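Courses > Operations and Supply > Storage and Inventory > Week 2 Handout

STORAGE AND INVENTORY
Handout for Week 2: Bins, Locations and Counting

Read this before the session. The worksheet at the end is due at the start of the next class.

1. What a location is

A location is any place in a building that has its own address in the stock record. It can be a shelf, a section of floor, a hook or a bin. If two bins share one address, the record treats them as one location, and a picker sent there has to look in both.

Addresses are usually built from large to small: aisle, bay, level, position. A small stockroom may need only bay and position. Etville, the spare parts store we use for most of the class problems, uses aisle, bay and level and then a letter for the bin. Leave gaps in the numbering when you set up a new room. Renumbering later means new labels and a new record for every item in the aisle.

2. Fixed and floating storage

In fixed storage each item has one home. Staff learn the homes quickly, and a missing item shows up as an empty spot. The cost is space. A bin sized for the busiest month stands half empty the rest of the year.

In floating storage an item goes wherever there is room, and the record is updated when it is put away. Space is used better, but everything depends on that update. An item put away without one is lost for practical purposes, even though it is still in the building.

Most stores mix the two. Fast movers get fixed homes near the packing bench, and the slow lines float. Bekero, in the case reading, moved its slow lines to floating storage and kept the old shelf labels up for a season. Look at what that did to the error log -- it is the main point of the case.

3. Single-item and mixed bins

A single-item bin holds one stock number. Counting it is simple, and it can be weighed if the pieces are uniform. A mixed bin holds several. Mixed bins suit low quantities of items that look different from each other. They work badly for items that look alike, such as two lengths of the same screw. 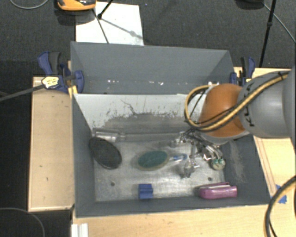
Fig. 1. Open bins, one behind the other. The front bin holds a small mixed group of household-type items.

Rules for mixed bins used in this course:

- No two items in the same bin may differ only by size or only by color.
- Every stock number in the bin is listed on the bin record.
- Heavy items go in first.
- Returned goods never go straight into a mixed bin. They go to the returns shelf and are checked there.

Dividers help, but they also take up room and tend to be moved. If you find yourself needing many dividers, split the bin.

4. Counting

A full count stops the room. Everything is counted at once, usually at year end, and nothing moves until it is finished. A cycle count takes a few locations each day and works through the room over time.

Worked problem. The Obi stockroom has 900 locations. Staff count 10 locations per working day. One full pass takes 900 / 10 = 90 working days. With 200 working days in the year, the room is covered 2 times, with 20 days left over. Those days can go to recounts or to extra counts of the fast movers.

Count blind where you can. The counter gets the location and the item name, without the quantity on record. A person who has already seen a number tends to find it. When the count and the record disagree, a second person counts again before anything is changed.

5. Reasons for a difference

Record a reason code for every adjustment. We will use the Zurkato code list (separate sheet). The common ones are wrong location, wrong unit of measure, unrecorded damage, and timing. Timing means the item was picked but the pick had not been posted when the count was made. Check open picks first, as it takes a minute and clears a good share of the list.

"Unknown" is allowed, but a store that uses it often has stopped looking.

Worksheet

Draw up an address scheme for a room you know. Mark which locations you would fix and which you would let float. Then choose a daily count and work out how many passes it gives in a year of 200 working days. Show the arithmetic.

2 comments | 10 shares

Contact the course office | Copyright, all rights reserved | Back to top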